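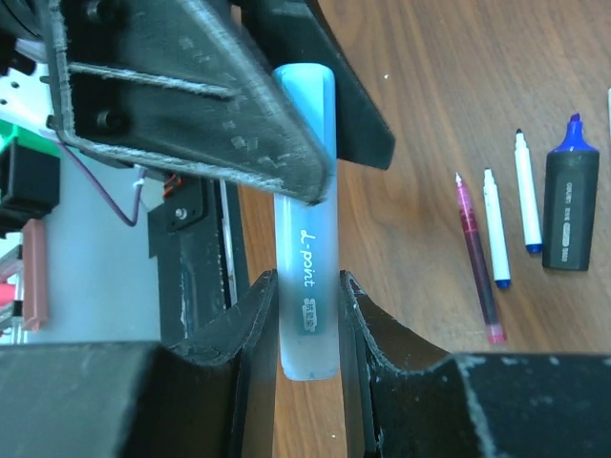 A light blue highlighter, held by one gripper, with a second gripper around it.

How do you teach a robot to tidy up pens?

You can't just tell it. I tried that on my first day at the Mekum workshop ("Pick up the pen, please!") and the robot did what robots do when you talk to them, so, nothing. What I do these days is drive it, a bit like a video game, except the thing on the other end is a real arm and it can really knock your stuff on the floor.

I sit down with two handles, one for each of my hands. We call ours the Jokmont handles. When I move my left hand, the left arm moves, and the same goes for my right. Squeeze the handle and the gripper closes. A gripper is the robot's version of a finger and thumb, and it has no skin, so I can't feel a thing through it! I have to watch very carefully instead.

Passing something from one gripper to the other is my favorite part and also the hardest. Try it yourself with a pencil. You hold on with one hand, grab with the other, and only then let go, right? You never think about it. The robot has to learn that order too, and if I open the first gripper too soon, clunk.

While I drive, the computer writes down where the arms are and what the cameras see. One go from start to finish is called a demonstration. One is nowhere near enough. For the pens I did 51 before lunch and my thumbs were jelly, and we wanted 200 altogether. I start the pens in different spots each time so the robot doesn't learn just one messy table by heart. 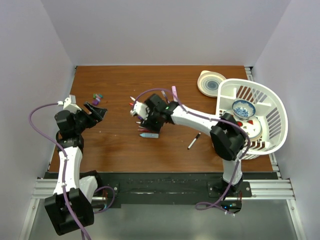
Kamol Phetsri wrote in to ask whether the robot copies my mistakes too, and whether I should throw those goes away. Great question, Kamol! It can copy them, yes. If I always wobble before I grab, I may end up with a wobbly robot. Really bad goes get deleted. But I keep some where I miss the pen and then try again, so it can learn what to do after a miss.

Next month I'm trying socks, which flop all over the place.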